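4.2 Assigning and Opening a Locker

Complete this section after the Seltness badge reader has been set up. Lockers are issued for the length of employment and remain the property of the building.

1. Enter the employee's name in the Locker Register and select Assign.
2. Issue one key. The spare stays in the key safe in Room 232.
3. Ask the employee to sign the key card — both sides. 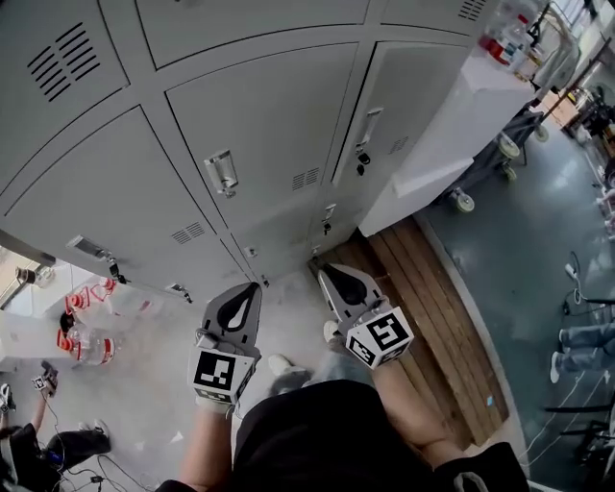 Keys must be tested before the employee leaves the desk. Insert the key fully and turn it without force. On doors with a recessed chrome pull handle, the lock is directly beneath the handle; hold the handle while turning.

Caution: Do not oil the lock. Report a stiff key to Lorna Cabrera, extension 325.

Note: Do not cover door vents with labels or magnets.

4. Select Confirm. The register closes the entry after 2 minutes without input.

For lost keys, see Section 4.3.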